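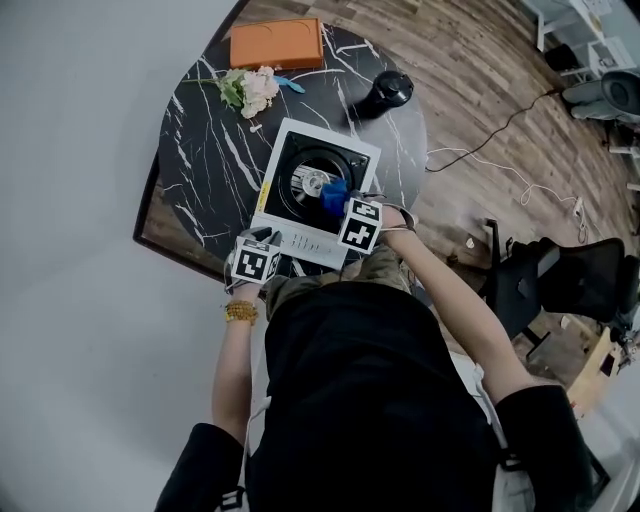 Trurkell wrote back that a plain microfiber cloth with nothing on it will take everything off the black top, grease included, and that we were wasting money on sprays. I'm copying that into the notebook so we can hold it up against what we find.

March 26, 2020
Sotivville shop, wiping notes, entry 21

I don't believe it yet. A dry cloth picks up dust and it will drag a fingerprint out until you can't see it from where you're standing. Tilt your head and it's still there, only wider. We had the same promise with the Hosari cloths, which were going to replace paper towels and have so far replaced one roll.

Setup today was the marble table, blue cloth, white unit with the black top. I wanted no cleaner at all for this round, so the Bellamy spray stays on the shelf until the next entry. Flowers and the orange box stayed at the far side of the table. They don't affect anything and I'm tired of moving them.

Things to watch, written before I looked at any results so I can't talk myself into them afterward:

– lint left on the ridges around the middle
– smears on the flat black part, checked from the side
– whether the yellow label starts to lift at its edge
– marks on the metal piece in the center
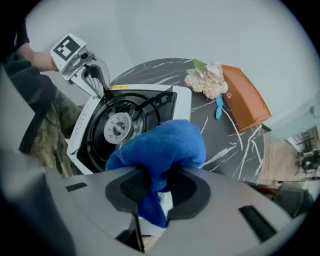
The ridges are where I expect the cloth to lose. A flat palm of fabric rides over the tops of them and the dirt sits in between, looking at you. Bunching it up gets more loops down into the grooves, but then you have no idea which part of the cloth you already used, and by the second pass you may be putting back what you took off. Folding into quarters keeps track of that and is worse in the grooves. So pick your problem.

Pressure is the other thing. Pressing harder in the middle feels thorough. I suspect it mostly polishes whatever is there. For the next round I'd like a light pass first, then a firm one with a fresh face of the cloth, 90 seconds total, and stop when the time is up even if it looks bad. Our old numbers are no use for this. Everyone wiped until they were happy, and people are happy at very different times.

The cloth weight claim also needs a look. The packet says 400 grams per square meter. I have my doubts, and we own a scale, so somebody should cut a square and weigh it before we repeat that figure to anyone.

Marble: don't judge crumbs or smears against the white veins. Look at the dark parts. Last time we argued over a streak for ages and it was the stone.

To do:
Wash half the cloths with no softener and keep them apart from the others.
Find the good lamp for side lighting, the overhead light hides smears.
Repeat with the Bellamy spray, same folds, same timing.
Ask Trurkell what was on the surface when they tested it. If the answer is dust, I'll write that here too.

Next entry in April, unless the cloths dry sooner.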